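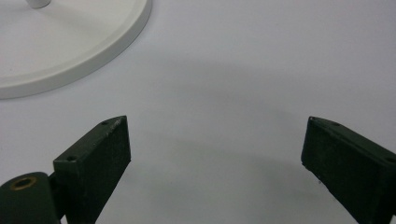 Cidum Tabletop Set

README and data card, version 2

Summary

Cidum is a set of short recordings of ordinary tabletop work: placing things on a table, moving them to another spot, setting them upright, clearing the surface and wiping it down. The unit of interest is the state of the table before and after each task. The set contains 298 episodes, split by household task and not by room. It was compiled at the Zanov workroom between autumn and January.

Intended use

The set is meant for work on surface state: which parts of a table are occupied, which are clear, and what has changed between two points in an episode. It can also be used for studying how people space objects with a wide foot, such as lamps, stands and paper towel holders. It is not suitable for estimating the weight of objects. No weights were recorded.

Contents

episodes/ one folder per episode, named by task code and running number
tables/ one text file per table, with finish, height and edge profile
objects/ one text file per object, with category and footprint class
labels/ start and end state of the surface for each episode
splits/ train and test lists
CHANGES.txt

Task codes

PL place one object on a clear surface
MV move one object already on the surface
UP set a fallen object upright
CL clear all loose objects to a tray
WP wipe the surface around objects that stay put
GR group objects of the same category
RT return objects to their starting places

The 7 codes are exclusive. An episode that drifts from one task into another keeps the code it started with, and the drift is entered in the notes field.

Surfaces

Most episodes use pale, matte tabletops. Pale objects on pale tables were kept in the set on purpose, and they account for most of the label disagreements. Patterned tablecloths are found only in the GR and RT groups. Glass tables were dropped after the first week of labeling because the two labelers could not agree on where a shadow ended and an object began.

Tables are wiped at the start of a session. They are not wiped between episodes unless the task is WP, so crumbs and water marks carry over. Do not treat them as label errors.

Objects

Footprint class is assigned by the shape of the part that touches the table:

F1 round disc or foot
F2 rectangular foot
F3 three or more separate feet
F4 flat along the whole underside
F5 soft or changing

An F1 object is labeled by the outer edge of its foot, including any raised rim. Posts, stems and shades above the foot do not count toward the occupied area, even when they hang over it. Cords count as occupied only where they lie on the table.

Label format

Each label file has one line per object: object id, footprint class, visibility and contact. Visibility is full, part or none. Contact is yes, no or unsure. An object is marked part when any of its foot falls outside the view. Labelers were told not to guess the hidden outline, and the area field is left blank in those cases.

A surface with no loose objects may still hold fixed ones. For CL episodes, "clear" refers to loose objects only. The fixed list is in the table file.

Labeling

Labels were made by Alžběta Gajdoš and Boris Polák, working separately. Disagreements went to Zuzana Kuruc, whose decision is the one stored. The original pairs are kept under labels/raw for anyone who wants to compute agreement by code.

Known problems

The Cludwood table is listed with the wrong edge profile in version 1. It is a square edge. Fixed in version 2.

In several UP episodes the object is already upright at the first label point. The start state reads "upright" and the episode should be skipped when training on the UP code.

White F1 objects on white surfaces have less precise outlines than the rest. The shaded side of the rim is usually placed well; the lit side wanders.

Object ids above 900 are duplicates left over from a merge. They are mapped in objects/alias.txt. Load this file first or the counts will not match.

Splits

All episodes that share a table and an object are on the same side of the split. Anyone making a custom split should keep this rule.

Contact

Corrections to labels go to Danica Vondráček. Include the episode name and the line number. Requests for the unreduced files go to Branislav Jurčo and are handled on Friday.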